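# Jamutow gripper comparison

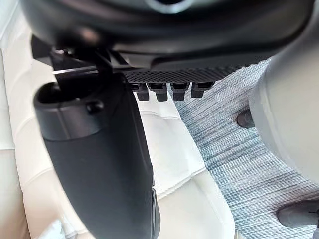 *Maintained by: Manipulation Group, Barrientos Laboratory*

The **Jamutow gripper comparison** is a bench and field study of end effectors for household pick-and-place work, carried out at the Barrientos Laboratory under Iara Bustos. It covers two grippers, the Vosska and the Tasura, each tried on the same arm, with the same controller and with a small camera looking down past the gripper from the wrist. The study takes its name from the Jamutow test flat, a furnished set of rooms kept by the laboratory for trials outside the workshop.

The work is mainly cited within the laboratory for its camera placement rules and for its treatment of long, smooth objects, which gave more trouble than any other group in the object set.

## Background

Earlier trials at Barrientos had been run on a flat bench with a plain grey mat. Grippers were scored on whether an object was lifted, carried and put down inside a marked square. Results from the bench did not carry over well to furnished rooms. Soft surfaces give way under the fingers, so that the height at which a grasp closes is not the height that was planned. Striped and shiny surfaces upset the depth estimate. Furniture legs and rounded housings limit the angles from which the arm can approach.

Bustos proposed a comparison in which the arm and controller would stay fixed and only the gripper and the camera bracket would change. The proposal was accepted in December. A planned third gripper with suction cups was dropped before testing because its air line could not be routed through the wrist.

## Equipment

### Arm and controller

The arm is a six-axis model with a hollow wrist. It is carried on a wheeled base, which is locked before each attempt. The controller runs a position loop with a separate force limit at the gripper. The force limit was set once for each gripper and was not changed between objects.

Commands were given by an operator using a hand-held input device. No automatic grasp planning was used in the main series. A short side series with planned grasps was recorded but is not included in the results below.

### Grippers

The Vosska is a parallel-jaw gripper with a long stroke. Both jaws move together on a single screw, and the pads can be changed without tools. Its main weakness is speed: a full close from the open position is slow, and the operator has to wait before lifting.

The Tasura uses linked fingers driven from one motor. The fingers bend around an object once the first contact is made. It closes faster than the Vosska and tolerates a larger error in position, but the final pose of the object in the hand is harder to predict. Objects often turn a little as the fingers wrap.

### Wrist camera

A single small colour camera was used throughout. At the wrist, the view always includes a good deal of the robot itself. In the lead picture the black gripper housing takes up the top of the view, with a mesh-textured plate and four short prongs beneath it, and much of what is left of the view is shared between a white tufted cushion and a striped carpet.

Two brackets were made for the camera. The *short bracket* holds it close to the housing. The *long bracket* moves it outwards and tilts it back towards the fingertips. The long bracket shows more of the object during the last part of the approach, but it is more likely to touch furniture.

## Object set

The set holds 29 objects, divided by shape and surface:

| Group | Description | Objects |
|---|---|---|
| A | Boxes and flat-sided items | 13 |
| B | Long or round-sided items | 16 |

Group A was chosen to match the earlier bench trials. Group B was new, and was made up of bottles, tubes, handles and other items with no flat side for a jaw to rest on. Matt black items were included on purpose, as they are hard to separate from the dark parts of the gripper in the camera view.

Every object was tried on a hard surface and on a soft one. In the test flat the hard surface was a table top and the soft surfaces were upholstered seats and carpet.

## Method

Each attempt followed the same order.

1. The base is driven to the start mark and locked.
2. The object is placed by hand in one of 4 fixed poses.
3. The operator brings the gripper to the object using the wrist view only.
4. The gripper closes and the arm lifts straight up.
5. The object is carried to the target and released.

An attempt was ended if the force limit was reached twice, if the gripper housing touched furniture, or if the operator lost sight of the object and could not find it again without moving the base.

The operator sat with their back to the robot. A second person held the stop button and did not speak during the attempt except to call a halt. Exposure was locked before each block of attempts. Left on automatic, it shifted whenever the dark housing and a white surface were in view together, and detail on black objects was lost.

Grippers were changed between blocks and never within one. After each change the camera was recalibrated against a printed board, and the arm was driven through a short warm-up path.

## Results

### Flat-sided objects

On group A the two grippers were close. The Vosska gave the more repeatable placement, and boxes held between its pads kept their angle during the carry. The Tasura lifted the same objects but tended to set them down slightly rotated. On thin items lying flat, neither gripper did well, and the operator usually had to push the item to an edge first.

### Long and round-sided objects

Group B separated the grippers clearly. The Tasura coped better with cylinders when the approach was off-centre, as the fingers pulled the object in. With the Vosska an off-centre close pushed the cylinder sideways, and on a cushion it then tended to roll into the nearest crease.

Long objects raised a second problem. When a tube or handle runs from the gripper to the bottom of the wrist view, its far end is hidden and the operator can't judge clearance from it. This led to contacts with the floor and with furniture legs during the carry. The fault was the same with both grippers and is a matter of camera position.

### Soft surfaces

Soft surfaces lowered the success rate of both grippers. Fingers pressed into upholstery reached the force limit before closing on the object. A slower descent helped the Vosska but made little difference to the Tasura, whose fingers sweep inwards and drag on fabric as they close. Tufted seats were worse than plain ones, with the stitched seams catching the fingertips.

Carpet gave fewer force stops. A fine diagonal stripe did, however, produce false edges in the depth estimate used in the side series.

### Camera brackets

The long bracket was preferred for group B and the short bracket for group A. With the short bracket, the housing hid the upper part of tall objects during the last stage of the approach. With the long bracket, more than half of the housing contacts recorded in the flat involved the bracket itself.

## Recommendations

The laboratory's current practice, drawn from the study, is as follows:

- Fit the Vosska for boxes, for stacking and wherever the final angle matters.
- Fit the Tasura for bottles, tubes and mixed loads.
- Lock camera exposure on a mid-grey card before working near white upholstery.
- Add a light-coloured band to black objects used in calibration.
- Use the long bracket only where there is clear space on both sides of the wrist.

## Limitations

All attempts in the main series were made by trained operators, and no figures were gathered for beginners. The force limit was set separately for each gripper by trial, so the two settings are not strictly equal. Pad wear on the Vosska was noted but not measured. Wet and oily objects were left out.

The comparison says little about automatic grasping. Bustos has noted that the Tasura's tendency to turn objects may matter more to a planner than to an operator, who can see the turn and correct for it.

## Later work

A folding camera bracket has been drawn up to replace both earlier types, with a hinge that lets it lie against the housing while the base is moving. A first sample was bench-tested with the Vosska only. The hinge showed play after repeated folding, and a stiffer version is on order.

## See also

- Jamutow test flat
- Wrist camera calibration
- Force limits for compliant fingers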